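Print this page | E-mail this entry
Search notebook: Go Clear All entries August
Reading time: 6 min

Carbridge bench notebook, August
Topic: wrist-view latency, grasp proposals in clutter, the new replay tool

Started the morning still annoyed about the jitter. Wrist stream and joint states were drifting apart again, and the overlay of the predicted fingertip kept sliding off the real fingertip whenever the arm moved fast. Slow moves, fine. Fast moves, the little cross floats off into space and then snaps back when the arm stops. Classic timestamp problem, and I spent way too long yesterday blaming the calibration.

So: the calibration is fine. I reran it anyway and got the same transform to the last digit I care about. The trouble was in our own buffer. Tan (the sync node, for anyone new reading this) was stamping images when they came off the queue, and the queue gets long when the segmenter is busy. I moved the stamp to the driver callback and the offset went flat at 34 ms. Flat! I can subtract a flat number all day long. The overlay now sticks to the fingertip like paint.

Left the old behavior behind a flag (stamp_at_queue, default off) so the earlier logs can still be replayed the way they were recorded. Please don't turn it on for anything new.

Replay tool

This is the fun part. Zoris can finally scrub a log backward. Until now you could play it or jump to a time, and if you jumped, the planner state was garbage for a second or so while it caught up. It now saves a snapshot of the planner every 300 frames and rebuilds from the nearest one, so you drag the slider and the candidate grasps show up right where they should. I sat there dragging it back and forth like a kid with a window crank.

Things I found within ten minutes of having it:

- The grasp proposer scores cables as handles. Any thin curved thing with a clear gap on both sides gets a great score. Makes sense given what we trained it on, and it's a terrible idea inside a computer case.
- The collision checker's padding is applied twice on the finger meshes, once in the mesh export and once at load. That explains why the planner kept telling us there was no way into the bay when there plainly is.
- Two of the cost terms have the same name in the config and the second silently wins. The first one has been doing nothing since we renamed it. Fixed, and the loader now throws an error on duplicate keys.

The padding bug is the big one. With it gone, the planner finds an approach to the drive bay from 48 of the start poses in the Trestov set. I haven't touched the goal tolerance, so this is all from letting the fingers be the size they really are. I checked a handful of the new paths by eye in the viewer and they look sane, though a couple of them roll the wrist more than I'd like near the end.

Cable handling

I tried the cheap thing first, a mask. Segment anything long, thin and bendy, grow the mask by a few pixels, drop any grasp whose closing region touches it. It works better than it deserves to on brightly colored cables. Black cable over dark shadow is another matter; the mask breaks into dashes and the proposer happily puts a grasp between two of the dashes.

Second try: same mask, but fit a smooth curve through the pieces and fill in the gaps. Much nicer. It costs some time per frame, so I'm running it on keyframes only and carrying the curve forward in between with the arm motion. That only works now that the timestamps are right, so the morning's misery paid for itself.

I also want the planner to treat a cable as soft. At the moment everything is either solid or not there. A finger brushing a loose wire shouldn't cost the same as a finger going into a memory slot. Idea for tomorrow: three classes (never touch, may brush, target), with the middle one as a cost that grows with how far the finger would push it. I sketched the interface and it's a small change, maybe an afternoon. Famous last words.

Case work, afternoon

Open desktop on the bench, fingers down over the board, and the wrist view going straight into the segmenter. I love this setup as a test for perception. You get green board, black slots, shiny screws, perforated metal, wires in every color, and most of it sits at a slant to the camera once the wrist is rolled.

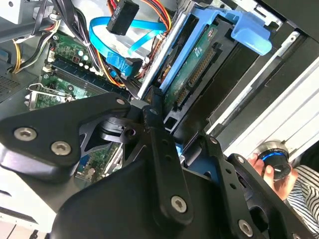

Wrist view into the open case. Blue SATA loop over the board, drive in its light-blue caddy behind it.

Notes against this view:

The blue cable segments cleanly around almost the whole loop. The strip of blue tape near the middle of it gets merged with the cable, and I'm happy to leave that alone, as we'd want to avoid both.

The latch handle on the caddy is the same family of color, so a pure color rule would lump it in with the cable. The curve fit saves us: the handle is a short rounded tab and doesn't fit as a long thin thing. It comes out as its own region and I can use it as the target.

Our own fingers are a nuisance. The right one has a row of small holes in it, and the board-feature detector likes those holes a lot. I now project the finger meshes into the image and blank them before detection (same overlay code as this morning, reused with two lines changed). The screw heads on the bracket go away with them.

The hand at lower right was a nice surprise. The striped sleeve was the thing I expected to confuse the segmenter, and it came back as one solid "person" region, knob hand and all. The planner treats that class as never touch with the widest margin we have. Keep it that way whatever else changes in the cost config.

Still bad: the yellow and black wires over by the perforated panel. They come out as one lump. For collision purposes a lump is OK, for reasoning about single wires it's useless. Parking it.

To do

- Run the new mask over the 1,000 keyframes in the Trestov set overnight and look at the worst ones with coffee.
- Add a test for double padding so it can't sneak back in.
- Write up the snapshot format for Zoris. Right now it lives in my head and one comment.
- Try the soft-cable cost with the weight at zero first, to make sure the plumbing changes nothing.
- Lower the wrist-roll limit near the goal and see how many of those paths survive.

Overnight job is queued on the big machine. Please leave it alone until it finishes.

Print this page | E-mail this entry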